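Postness Tabletop Kitchen Set
Set-Up Guide, Section 4: Laying Out the Table

Section 4 covers setting out the pieces before play or a lesson and putting them away again. If you have not yet checked the contents against the packing list, go back to Section 3. The full set has 19 pieces. Some of them are small and easy to leave in the packing paper.

Caution: Small parts. Keep loose pieces away from children under three.

Before you start

Choose a flat table with a clear work area at least 23 inches deep. A dark table covering makes the pale pieces easier to find. The white board can be used on top of the covering or directly on the table. Wipe the table and let it dry.

4.1 Checking the block piece

1. Take the dark block piece out of its bag. It has four blocks stacked one on another and a small red tuft at the top.
2. Hold it by the sides at the second block from the top. Do not lift it by the tuft.
3. Look at the joins. The edges of the blocks do not line up with each other, and the top block sits a little to one side. Do not try to twist them straight.

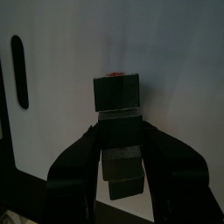 4. Press lightly on the lowest block. If it moves, set the piece aside and order a replacement under part number 207.
5. Wipe the piece with a dry cloth. Dust shows on it more than on anything else in the set.

Note: Sets sold under the Badberg name have the same block piece. The spare parts are the same.

4.2 Laying out the food preparation table

The larger pieces go at the back and the small food pieces go at the front, where they can be reached without leaning over the bowl.

1. Lay the white cutting board in the center of the table with the handle slot to the left.
2. Place the blue bowl behind the board, toward the left.
3. Put the slotted box to the right of the bowl, slot facing up. Leave a hand's width between them. The box scratches, so lift it into position and don't slide it.
4. Put the pink cup next in the row. It can stand or lie on its side. For younger children we suggest laying it down, as it gets knocked over anyway.
5. Place the pink tray to the right of the cup. The tray should sit flat with nothing trapped under it.
6. Put the carrot and the other small pieces near the front of the board. Any order will do.
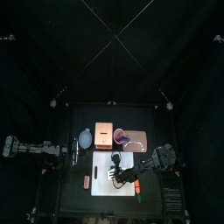
Back row, left to right: bowl, slotted box, cup, tray. Cutting board in front.

7. Check that nothing overhangs the front of the table.

The row does not need to be straight. If you are using the Santoro lesson cards, the cards call for the layout to be the same at the start of each round, so mark the position of the bowl and the box with a bit of removable tape. Do not use tape on the cutting board. It leaves a residue that is hard to get off the handle slot.

If the table is shallower than 23 inches, leave out the tray and move the cup to its place.

Caution: The pieces are for pretend play only. Do not put real food in the bowl or on the board, and do not use a real knife on the board.

4.3 Laying out the serving table

The serving layout uses the large white board, the red box and the utensil cup. Clear the food preparation pieces first. You can keep them in the Tuvell storage tub (sold separately) or in the original carton.

1. Unwrap the large board. Peel off the protective film on both sides if it is still there.
2. Lay the board on the table with its long edge along the front.
3. Press down on each of the 4 corners. If the board rocks, check under it for a stray piece or a fold in the table covering.
4. Set the red box toward the back of the board.
5. Stand the utensils in the cup. Put the longest in first and fit the others in beside it.
6. Let go of the cup and check that it stays upright. If it tips, take out one utensil and try again.
7. Leave the space above the cup clear so that the utensils can be lifted straight up.

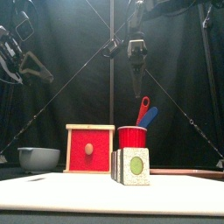 4.4 Putting the set away

1. Take the utensils out of the cup and wipe them.
2. Shake out the slotted box. Small pieces get pushed through the slot and are often reported as missing.
3. Wash the bowl, cup and tray by hand in warm water. The slotted box must not be soaked.
4. Dry both boards and store them flat. A board stored on its edge may bow. If this happens, lay it on a flat floor overnight with the raised side up and a few books on it.
5. Pack the block piece last, on top of the others, in its own bag.

For replacement parts, see Section 6.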